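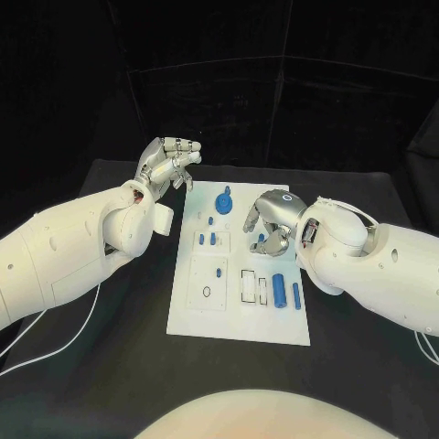 Raíssa Amaral objects that "pegboard" is the wrong word for this class of object, a pegboard being a perforated panel for hanging tools, and prefers "insertion board." Both terms remain in use, and this article follows the second.

An insertion board is a flat panel with holes, recesses or printed outlines, used together with a set of loose parts that are placed on or into it. It serves as a test of fine placement: a part is picked up, brought over its position, aligned and lowered. Boards of this type are used in hand therapy, in trade training and in manipulation research.

Layout

Most boards are rectangular and light in color, with parts in one contrasting color. Blue on white is common. Outlines show where a part belongs or where it rests between trials. The Cornard pattern has 15 positions and is worked lengthwise, with the short side toward the operator.
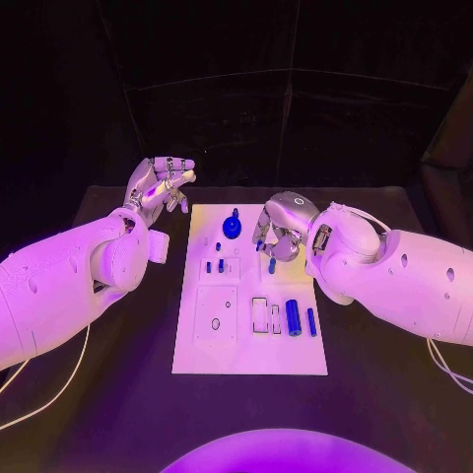

Sketari Technical College — Department of Manual Skills and Assembly

Parts

Pegs are the basic part. A small peg standing upright is normally gripped near the top between two fingertips, which leaves the lower end clear for entry. Larger parts may take the form of a knob, with a wide round base and a short vertical post. The base gives stability, and the post offers a second place to grip. In the Tronero set the narrowest peg is 5 mm across and the widest 9 mm.

Clearance between peg and hole decides the difficulty. A loose fit tolerates a slight tilt; a close fit jams unless the peg enters nearly square. Chamfered holes are easier and are usually scored separately.
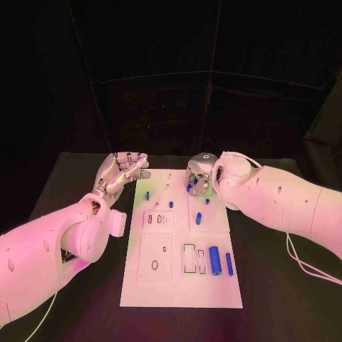
Procedure and scoring

The board is laid flat on a dark, non-reflective table. Parts are set out before timing starts. A trial ends when the last part is seated or when the limit is reached, commonly 600 seconds. Dropped parts may be recovered if they stay on the table. Dario Serra's scheme, used with the Þorgeirsson board, gives half credit for a part that is in its hole but not fully down.

See also: Dexterity test; Fits and tolerances; Shape sorter

Page last revised 24th June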